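Spent the last month pricing tile for a kitchen and hall. Writing down what I learned in case it helps anyone doing the same. 1/7

Measure the wall, then add extra for cuts. My wall came to 105 square feet. Plain squares need about 10 percent more. Small patterns need closer to 15.

Get the quote in writing. Trurden wanted $3534 for tile and labor. Adetti was lower but left out the backer board and hauling away the old plaster.

Buy every box at once and check the lot numbers. I ordered a few more in May from Ponce and the white was a shade warmer. They took them back, minus shipping.

Grout color changes the whole wall. White grout on white tile hides the pattern. A light gray or blue-gray brings it out. Make a sample board and look at it at night too.

Sheet mosaics go up fast, but the seams between sheets will show if the spacing is off. Dry fit two rows before you mix anything.

White hexagons with navy diamonds are what I keep coming back to. 7/7

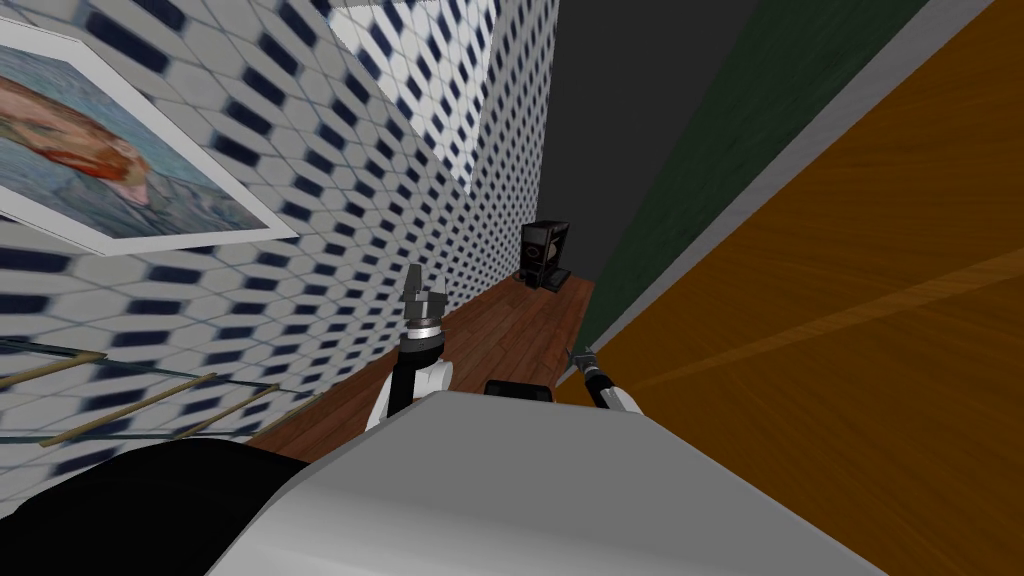
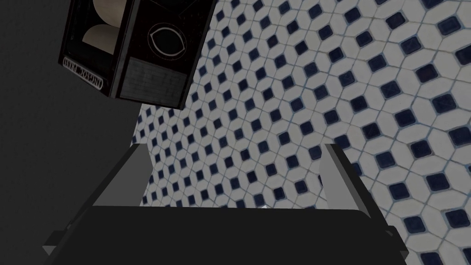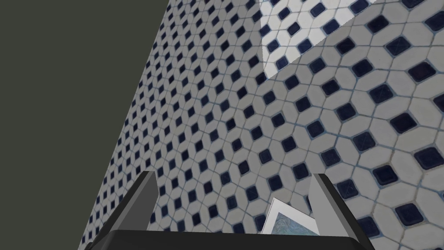

Kyrylo Horobets replied that he would seal the grout twice behind a stove, and that Lididow charged him $180 to do it when he could have done it himself in an afternoon.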